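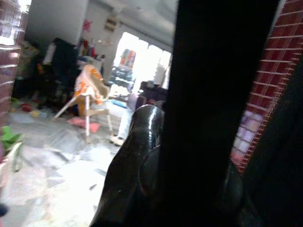 Chapter 4
Rooms That Are Lived In

Walk into any room that people use every day and you are looking at dozens of small decisions. Someone chose the floor. Someone decided whether the brick should be plastered over or left to show. Someone hung a cloth over the back of a chair, perhaps for a minute, and it stayed there for a month. This chapter is all about those decisions, and I think it is the most enjoyable in the book!

In Chapter 3 we drew rooms empty, with walls, doors and windows only. Now the furniture comes in, and the clutter with it. We begin with surfaces: brick, tile, wood and cloth, and how each of them behaves in strong light. A pale floor throws daylight back up at the furniture, while red brick holds its colour in the shade and can turn almost pink where the sun reaches it. Fabric does something different again — one bright orange fold on a plain wooden chair will pull the eye across a whole room.

From there we move on to how people arrange their things. You will meet two homes in detail, a terraced house in Jancombe and a farmhouse kitchen at Gurnomach, and compare how each household makes space for sitting, drying, storing and passing through. The Waweru room survey, which covers 32 rooms, is used in the second half of the chapter.

Before you read on

Choose a room you know well and spend 40 minutes drawing its plan from memory. Include the chairs, the mats and anything left lying over the furniture. Then go and check it against the real room, marking your corrections in another colour. Keep both versions — you will need them for Exercise 4.2.

Key words: surface, finish, circulation, clutter, soft furnishing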